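Drurneo build: the questions I keep getting

I started posting about Drurneo on the Brorkum workshop board last April, and my inbox has been a bit of a zoo ever since (a friendly zoo!). I'm answering the repeat questions in one place so I can go back to tightening screws. If yours is missing, leave a comment and I'll add it when I get a chance.

What is Drurneo, exactly?

It's my humanoid robot project. Two arms, two legs, a head I keep rebuilding, and a whole lot of wiring. The goal is a machine that can stand at a table and do simple handling work with its hands, like passing a part over or squaring up a stack of cards. I'm a hobbyist with a day job in sheet metal estimating, so please set your expectations there and not at "robot butler."

Did you design the whole thing yourself?

Oh gosh, no. The legs and hips came to me as a secondhand platform, and the motion software is built on top of Mirau, the control package a bunch of us at the workshop have been passing around and patching. My own work is mostly in the arms, the head and the cable routing, plus the routines that decide what the hands do next. I also wrote the startup checks, and I'm weirdly proud of those.

Why is the head still bare?

I open it up constantly! I had a nice printed cover for a while and it spent more time on the shelf than on the robot. Every time a connector worked itself free I had to undo a ring of tiny screws, and I lost enough of them that I gave up. There'll be a cover again once I stop changing what's underneath.

Where do you work on it?

Mostly at Brorkum, which is a shared space, so you'll see all kinds of household stuff in my photos that has nothing to do with me. Early evenings are best. After 9 p.m. I try not to run the arms at speed, as the neighbors upstairs have been very sweet about this whole thing and I'd like to keep it that way.

What's the setup for a table session?

Robot at one end, me at the other, table cleared off before anything gets powered. I stay at the far end for the first few moves of any new routine, and the stop button stays within reach. We always begin with the dull part: one hand over the tabletop, hold, back off, repeat.

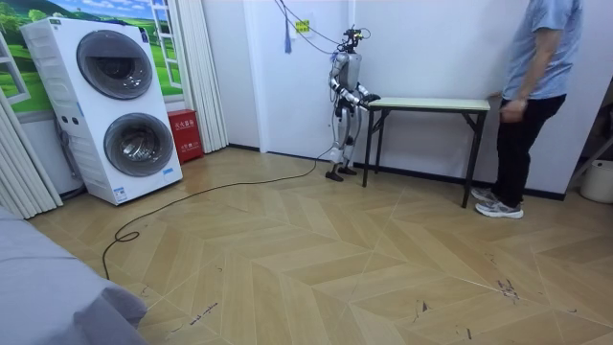
I do that warm-up 25 times before I let it try anything with an object. Yes, it's boring. It's also how I found a shoulder offset that had been driving me up the wall for weeks, and I'd never have spotted it in the middle of a fancier routine. If the hand comes back to the same place every time, we carry on. If it wanders, I stop and recalibrate, and that's usually my evening gone.

Does it run on a battery?

It can, but on the bench I like a cable. Battery sessions always seemed to end right when things got interesting. The downside is that you have to think about where every cord goes, so I walk the floor before I start and move any slack away from the feet. I've tripped over my own cable more often than the robot has.

Can it walk?

A little. It can shuffle up to a table and stop, and it turns okay if you're patient. I haven't pushed it, since my interest is really in the hands. People are always disappointed by this answer, sorry!

What has it cost you?

More than I've told my family. The piece that hurt most was the pair of replacement wrist units at $600, and then I put one in backward and had to buy some of the fittings again. The platform was a trade, so I can't give you a tidy total.

How long did it take to get this far?

2 years of evenings, with a long gap in the middle when I got fed up and built a bookcase.

What is "Mac an tSaoi" in your logs?

That's the name of the table routine. I name my routines after whatever's written on the nearest notebook, and that one stuck. The current version is the second full rewrite, and it's much calmer about small errors than the first one, which would freeze if you so much as nudged the table.

Will you share the files?

The arm brackets and the startup checks, yes, as soon as I've cleaned up my comments (some of them are rude). The Mirau patches belong to a few of us, so I'll need to ask first.

Can I come see it?

Sure, if you're local! Send me a message through the workshop board first, wear closed shoes, and don't lean on the table while the arms are live.

Related posts
Cable routing for people who hate cable routing
Mirau patches: what I changed and what I changed back
Installing a wrist unit the right way around
The bookcase
Drurneo startup checklist, printable version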